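About Neltance Books

We use cookies to remember your basket. By staying on this site you accept them.

Reading time: 1 minute

Neltance Books is a small publisher of crime fiction in Trevmont. We bring out 9 new titles a year, mostly police novels and private-eye series, and keep 232 older ones in print.
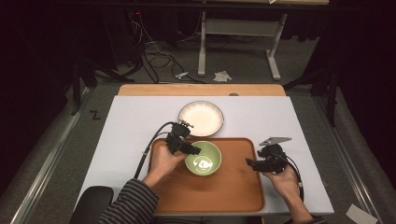
Page last changed: September

The press began as a mail-order list for readers who could not find the second or third book in a series. We still work that way. When we take on a writer, we publish the whole series in order, with the number on the spine.

Our best-known line is the Collow novels, a run of short, dark mysteries set in a harbor town. The Lecomte reprints are older – courtroom stories that had been out of print for 27 years when we bought the rights.

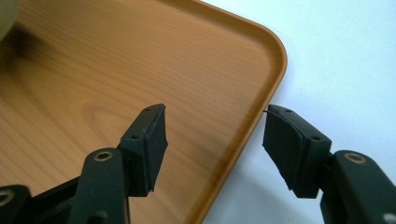
TREVMONT, September – We are open to new manuscripts until the end of the month. Send the first three chapters and a one-page outline that gives away the ending. We prefer finished books of 270 pages or more, and we do not take short stories or true crime.

Bookstores can order from us directly. Returns are accepted on all paperbacks.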